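Lokalzeitung nur noch digital: Erfahrungen mit Retico?

Forum > Medien & Presse > Zeitungen und Abos
Seite 1 von 1

kaltmamsell_nord
7. August 2019, 09:14
Moin zusammen,
unser Blatt stellt zum November die gedruckte Ausgabe unter der Woche ein. Samstags kommt sie noch auf Papier, der Rest läuft dann über die App von Retico. Im Brief an die Abonnenten steht, dass der Preis gleich bleibt. Hat jemand so eine Umstellung schon hinter sich und kann sagen, wie es im Alltag läuft? Mir geht es vor allem um die Lokalseiten, also Gemeinderat, Vereine, Familienanzeigen.

Zeilenfall
09:41
Bei uns ist das seit letztem Jahr so, gleicher Anbieter. Das E-Paper ist in Ordnung, die Seiten sehen aus wie gedruckt. Die eigentliche App ist schlechter. Dort werden die Lokalmeldungen automatisch sortiert, und die Kreisliga steht regelmäßig vor dem Haushaltsbeschluss. Familienanzeigen gibt es nur im E-Paper.

kaltmamsell_nord
09:48
Danke. Dann also E-Paper. Kann man die Ausgabe herunterladen oder braucht man immer Netz?

Zeilenfall
09:55
Herunterladen geht. Unter Einstellungen den Punkt "Ausgabe automatisch laden" aktivieren, sonst lädt er nur die Titelseite vor. Die älteren Ausgaben verschwinden nach einiger Zeit vom Gerät, im Archiv sind sie noch da.

druckpapier64
10:20
Ich habe nach der Umstellung gekündigt. Gleicher Preis ohne Druck und ohne Zusteller, das ist für mich eine Preiserhöhung. Die sparen Papier, Farbe und Logistik und geben davon nichts weiter.

Zeilenfall
10:33
Die Rechnung stimmt so nicht ganz. Der größte Posten war bei uns zuletzt die Zustellung auf den Dörfern, und die hat das Abo schon lange nicht mehr gedeckt. Wenn das wegfällt, ist der Verlag gerade mal wieder bei null.

druckpapier64
10:47
Das sagt der Verlag. Zahlen habe ich dazu nie gesehen. Gesehen habe ich, dass die Lokalredaktion seitdem kleiner geworden ist und die Hälfte der Meldungen von Zorna kommt.

mittelspalte
11:02
Was ist Zorna?

druckpapier64
11:10
Ein Dienst, der aus Tabellen und Polizeimeldungen fertige Texte macht. Wetter, Verkehr, Spielberichte, Grundstückspreise. Steht bei uns ganz klein unter dem Artikel. In einer einzigen Woche habe ich 226 solche Texte in unserem Lokalteil gezählt.
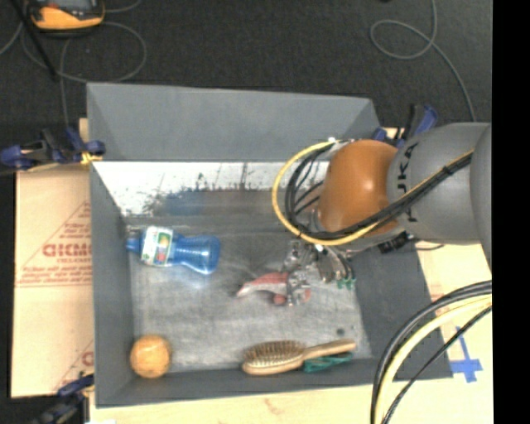 Gegen Wetter und Verkehr sage ich nichts, das kann von mir aus ein Programm schreiben. Beim Gemeinderat hört es auf. Da stand neulich, der Antrag sei mit 11 Stimmen angenommen worden, und kein Wort dazu, worum es in der Debatte ging. Wer nicht selbst in der Sitzung war, weiß hinterher so viel wie vorher.

mittelspalte
11:26
Verstehe ich, aber die Alternative ist bei vielen Blättern gar kein Bericht. Bei uns war vorher jahrelang niemand mehr in den Ausschüssen. Jetzt gibt es wenigstens Tagesordnung und Ergebnis zum Nachlesen.

druckpapier64
11:31
Das Ergebnis steht auch auf der Seite der Gemeinde. Dafür brauche ich kein Abo.

Randnotiz_OS
12:05
Kurz zum Technischen: Auf älteren Tablets läuft die Retico-App sehr zäh. Meine Eltern haben sich über die Zeitung das Leserpaket mit dem Gerät von Venter geholt. Darauf läuft es ordentlich, die Schrift lässt sich groß stellen. Man bindet sich damit aber für zwei Jahre, das sollte man vorher lesen.

kaltmamsell_nord
12:19
Das Paket ist bei uns auch beigelegt. Für 648 Euro über die gesamte Laufzeit, Abo eingeschlossen. Ohne Gerät wäre es etwas günstiger, aber ich habe nur ein altes Tablet.

Randnotiz_OS
12:24
Dann erst das Probeabo auf dem alten Gerät testen. Wenn das Blättern länger als ein paar Sekunden dauert, wird es mit der Zeit eher schlimmer.

Ludosa-Leser
13:50
Ich bin von der Zeitung ganz weg und lese nur noch Ludosa, da sind mehrere Regionalblätter zusammen drin. Für Überregionales reicht mir das. Lokal ist es dünn, aus unserem Kreis kommen vielleicht ein paar Artikel pro Woche.

Zeilenfall
14:08
Für die Frage oben also eher nichts, es ging ja um Gemeinderat und Vereine.

Ludosa-Leser
14:15
Stimmt, wollte es nur erwähnt haben.

kaltmamsell_nord
17:32
Ich habe eben beim Leserservice angerufen. Man kann vier Wochen kostenlos testen, und wer bis zur Umstellung nicht widerspricht, wird automatisch übernommen. Das Kündigungsrecht wegen der Änderung gilt nur bis zum Monatsende vorher und muss schriftlich kommen. Ich teste jetzt erst mal das E-Paper und melde mich, wenn ich mehr weiß.

druckpapier64
17:40
Kündigung am besten per Einschreiben, meine E-Mail war damals angeblich nie angekommen.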